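Been asked a few times how we budgeted for hand-held grippers, so I'm putting it in one thread. Small outfit, home chores only, we buy with our own money.

1/ The first plan was one robot arm on a wheeled base. Corey Ellery got a quote from Zacharias and it would have eaten the whole year before anyone folded a blanket. We dropped it in July and priced hand-held grippers instead.

2/ Our cap for the first round was $3,000. That had to cover the grippers, spare fingers, storage cards, chargers and shipping. It did not cover pay for the people doing the chores. Keep that on a separate sheet or you will raid it when a part breaks.

3/ We compared two sellers, Plomier and Trurnska. Plomier was cheaper per unit. Trurnska sold the fingers and the lens covers as separate parts. Raelene McAlister asked both of them what a replacement finger costs and how long it takes to arrive. Only one of them answered the second part.

4/ We went with Trurnska. If you do a lot of kitchen work you might choose the other way. We mostly do beds and laundry, and fabric is hard on fingers in a slow way. It's the pads that go, and then a blanket edge starts slipping out.

5/ What the work looks like on a normal morning: 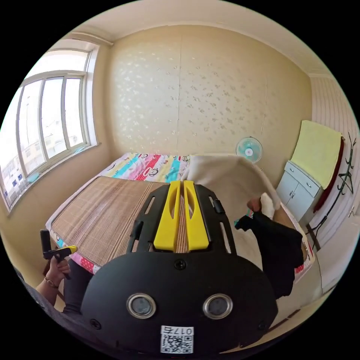

Bedroom session. Blanket folded back, next thing is the clothes.

6/ When you plan for rooms like this one, think about the person first. They are standing at a bed with a tool in the hand, lifting heavy cloth. Weight matters more than anything on the spec sheet. Ask the seller for the weight with everything mounted, then hold something that heavy for ten minutes before you order.

7/ Labels. Every unit needs a number and a code you can scan, and it has to be on the unit itself. We had a log sheet with "the newer one" written on it for most of a week. Label printing cost us next to nothing and I would still put it in the budget as its own line so it gets done.

8/ Spares. We bought 12 pairs of fingers up front and I thought that was too many. It wasn't. Screws too – get a bag of the small ones, they back out and end up in the bedding.

9/ Light. I had money set aside for lamps and barely spent any of it. Rooms with a big window are fine in the daytime. We schedule bedrooms in the morning and leave hallways and closets for when the one lamp is free.

10/ Things I left out the first time and had to find money for: a hard case, a second charger, cleaning cloths for the lenses, and travel between apartments. Travel was the big one. Nobody's home is next to anybody else's.

11/ We track all of it in Zillulum, one row per unit. Purchase price, hours used, parts replaced. After five weeks the rows were good enough to see which units cost us the most. Corey wants to add a column for who was using it. Raelene doesn't. Still talking about that.

12/ For round two we're asking for seven more units and no arm. The arm goes back on the list when we have a room we can leave it in. Moving one up and down stairs was never priced in the first quote and I should have caught that.

13/ If you want the blank version of the sheet, reply here and I'll send it. It has our line items but not our prices, the seller asked us to keep those private.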